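Stacking and storing: Ghassan Rizk on film scanning at Flerkham

Ghassan Rizk has been digitizing the Stidard negatives since April. The collection holds 1434 frames of medium format film, of which 1282 are now scanned. He uses a macro lens on a copy stand and stitches two exposures per negative.

"A flatbed was fine for proofs," he says. "It could not hold the grain in the corners. With the macro lens I stop down to f/8 and the corners match the center."

Focus is set once per strip with live view at full magnification. He checks it again if the room warms up – the column on his stand shifts slightly over a long session.
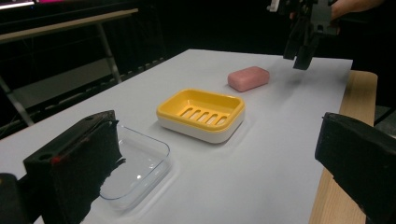
Light and color

The light source is a small LED panel with a diffuser placed well below the film, so that dust on the diffuser stays out of focus. Rizk makes a flat-field exposure at the start of each batch of 32 and divides it out later.

"People buy a brighter panel when they have uneven light. Brightness only shortens the exposure. I would spend the money on a better diffuser."

Color negatives are inverted by hand. He samples the unexposed film edge, sets white balance from it, and adjusts the three channels separately.

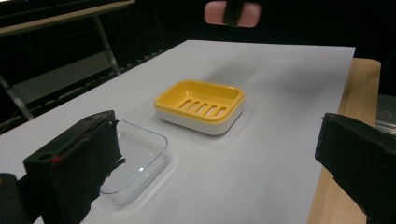
Files and backup

Raw files go to two drives, and a third copy is kept in Skiltville by Wenjie Tian, who writes the captions. File names carry the roll and frame number only. Dates are left to the metadata, as many of the sleeves were mislabeled.

Asked when the remaining frames will be done, Rizk does not give a month. "The last rolls are curled. They need to sit under weight first, and I don't rush that."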